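4.2 Comparison of covered hands

Guilan Cao and Niilo Ahonen
Sunday, February 22, 2026

Both hands were run on the Trultari controller with their fabric covers fitted. Wrist views were logged throughout, and the head view was used to check arm posture near furniture.

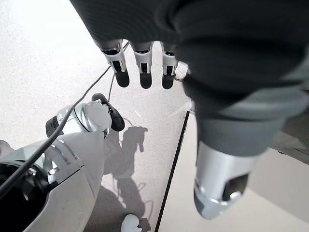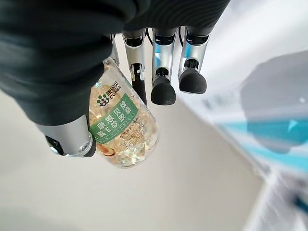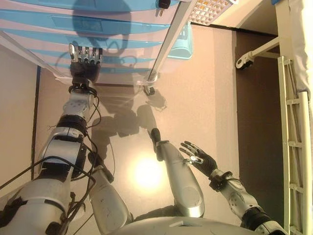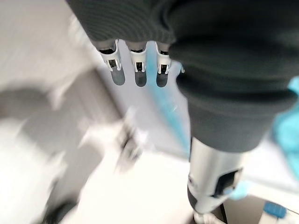 Figure 7. Wrist views (first, second and fourth) and head view (third).

Each hand was given 28 grasps. Cable slack was reset after every 20 -- a step Mircea Onu considers too infrequent, remarking that drift in the thumb joint should be measured before the covers are compared at all.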